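I went to the open day at Brirance mostly because Nneka Okonkwo had promised me snacks. There were snacks (pretzels, a decent cheese), but you had to walk past all the robots to get to them, so I suppose somebody there understands people pretty well.

The big arm by the door was resting. It had waved at 120 visitors before lunch and then developed a fault in the wave. So we all shuffled over to the booths along the back wall, where the staff teach by doing: you hold a gripper in your own hand, do a chore with it, and the recording goes off to be studied by a machine that has never had a cavity in its life.

Obadia Mugo was running the bathroom booth. He has a very calm voice, like a man talking a cat down from a roof. The chore was toothbrush, toothpaste, cup. I have been doing this chore since I was four and felt ready.
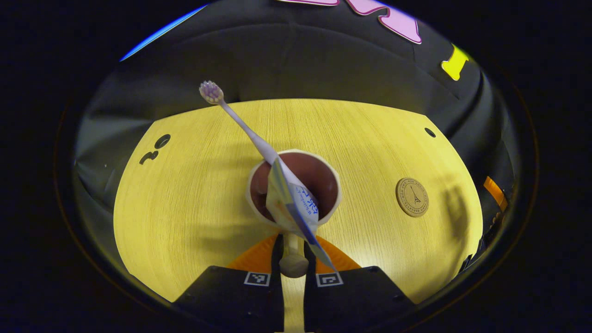

## My brief career as a teacher

You squeeze the handle, the two black fingers close, and every instinct you own about wrists becomes useless. The tube was worse than the brush. A toothbrush is a stick, and I can handle a stick. A toothpaste tube has opinions.

Obadia let me have 10 tries. He said three of them were "usable," in the tone my piano teacher kept for recitals. The sheet on the wall said they had 1,618 recordings for this one chore, and I asked how many they needed. "More," he said, and reset the cup.

I went back for the cheese after that. Nneka did the same booth later and got eight out of 10, and she has mentioned it twice since.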